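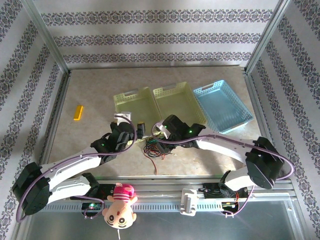

Clirkari small baskets: two in yellow-green, one in light blue

Clirkari Perforated Sorting Baskets

Item no. 396
Colors: pale yellow-green, light blue
Sold singly, mix them however you like

I have a soft spot for these. They're just plastic baskets with holes in them, I know, but I've tried a lot of drawer trays and lidded boxes over the years and these are the ones I keep reaching for. No lid to lose, nothing to snap shut, and you can see what's in them from across the table. When I'm in the middle of a job and want the black cable (and not the red wire, and not the other black cable), I want to look once and grab it.

The yellow-green ones have slotted handle cutouts on the short ends. The blue one has a diamond-mesh pattern on the sides and its own handle opening, and it's a touch bigger, so I'd give it to whatever you have the most of. I like having one that's a different color, too! You stop reading labels after a day or so and just think "blue is cables."

What I put in them

Mostly wire and tape. I do little repair jobs at a table, and by the end of an afternoon there's wire in loops all over the place, a twist of one color sitting on top of another, and a roll of tape that has wandered off to the far side. My system is very simple: one basket for cable, one for tape and odds and ends, and the last one stays free for whatever turns up. Thin wire does like to poke an end out over the rim. Coil it and put a twist tie on it before it goes in and you'll save yourself some untangling.

Customers have also told me they use them for:

Yarn ends and embroidery thread
Seed packets
Kids' crayons and erasers
Clothespins
Bathroom stuff, under the sink

I wouldn't use them for beads, small screws or anything else that can get through the holes. For that you want the Jillel trays, which have solid sides and a bit of a lip. 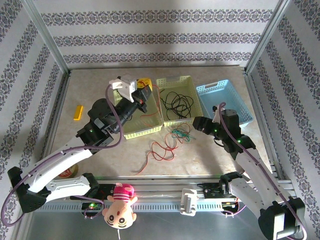
Setting up a row

Line them up along the back of your table and leave the front clear to work on. Three across suits me, but if you only have room for two, take one of each color. Turn one a little if you reach in from the side, it doesn't have to look like a store shelf. Then tip the whole mess out in front, pick one kind of thing, and put all of that away before you start on the next. I used to go piece by piece in whatever order my hand landed and it took me forever.

Cleaning

Warm water, dish soap, an old toothbrush for the holes. Let them drip on a towel. I don't put mine in the dishwasher and can't promise how yours would do in there.

Ordering

Orders over $59 ship free, and you can mix these with anything else on the site, including the Jillel trays and the Khamphan label tags (they tie right through the holes, very handy). We've sent out almost 4000 of these baskets so far, and the blue does tend to sell out first. The next big delivery is due in September, so if you need a matching set, please order it all together. Shades can shift a little from one batch to the next.

Returns are fine within the usual window as long as the baskets are clean. Drop me a note through the contact form with your order number and I'll send you a label.

Page updated Mar 23, 2018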